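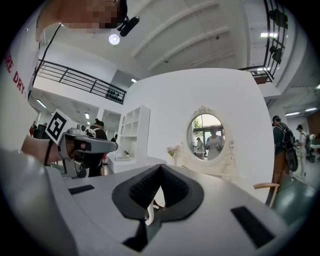
A round ornate mirror and metal balcony railings in a white, loft-like interior.

Plans to turn the upper floors of the former Gallmont carpet warehouse in Mavgate into loft flats have been put on show to the public, with comments open until the end of February.

The developer, Warrier, wants to create 19 flats on the second and third floors. Most would have a mezzanine level with a bedroom above and a kitchen and living area underneath. The ground floor would stay in commercial use and the first floor would be kept as small offices.

The warehouse closed eight years ago. The ground floor has been let on short terms to a furniture dealer and a cycle repair shop, but the upper floors have had no long-term tenant. An earlier scheme for a hotel was withdrawn before it reached a decision.

Plans dated January 2020 show the large windows on the canal side being kept and repaired. Windows facing Tenter Street would be replaced with double glazing in the same pattern. A goods hoist at the rear would be taken out to make room for a lift, and a new staircase would be built beside it.

Warrier said the floors were too high and too deep for ordinary flats, and that mezzanines were the only practical way of using the space without putting in a full extra storey. The total floor area of the homes would be 2,898 square metres, including shared landings.

Munther Shboul, project manager at Warrier, said the building was in better shape than the company had expected.

"The roof is the main job. There are slates missing on the north side and the gutters need replacing all the way along," he said. "The timber floors are sound and we want to leave them showing where we can."

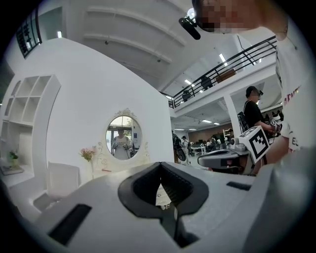
Will the flats be sold or rented?
Warrier plans to rent out all of them for the first five years and then decide whether to sell. Lettings would be handled by Wokeo, which already looks after the company's flats on Station Road.

Parking is likely to be the main point of argument. The plans include a covered cycle store in the yard but only 2 parking spaces, both of them for disabled residents. People living on Tenter Street and Weir Lane told a drop-in session that their roads were already full by early evening, and that visitors to the canal used the same spaces at weekends.

Around 1,000 leaflets have been delivered to homes and shops near the site. Warrier said that the replies so far had been mixed – most people wanted to see the building in use, but several asked for residents' permits to be brought in before anyone moved in.

The furniture dealer on the ground floor has been offered a new lease. The cycle repair shop would have to move from the rear unit to the front while the lift is put in, which is expected to take four months. Its owner has asked for the yard gate to be kept open during shop hours.

Other comments have been about noise. The floor between the offices and the flats would be lined to cut down sound, and work on site would be limited to between 8am and 6pm.

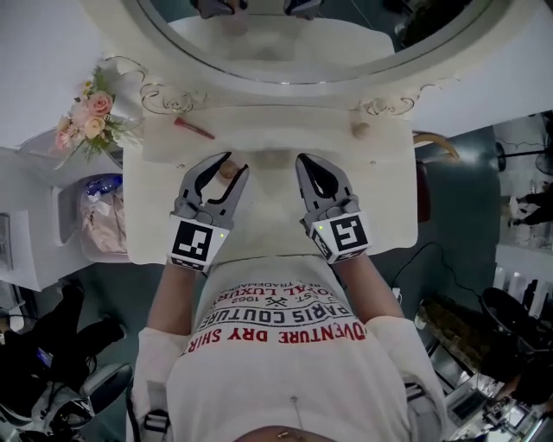

How can people comment on the plans?
Copies of the drawings are on display at Mavgate library, where there is a box for written comments. Forms can also be posted to the planning office, and should give a name and address.

If the scheme is approved, work on the roof would start in the summer, with scaffolding on the canal side first. The towpath would stay open, although a short stretch would be narrowed while materials are lifted in. Work inside would follow once the roof is finished.

Warrier has also agreed to keep the painted Gallmont sign on the end wall. It will be cleaned but not repainted.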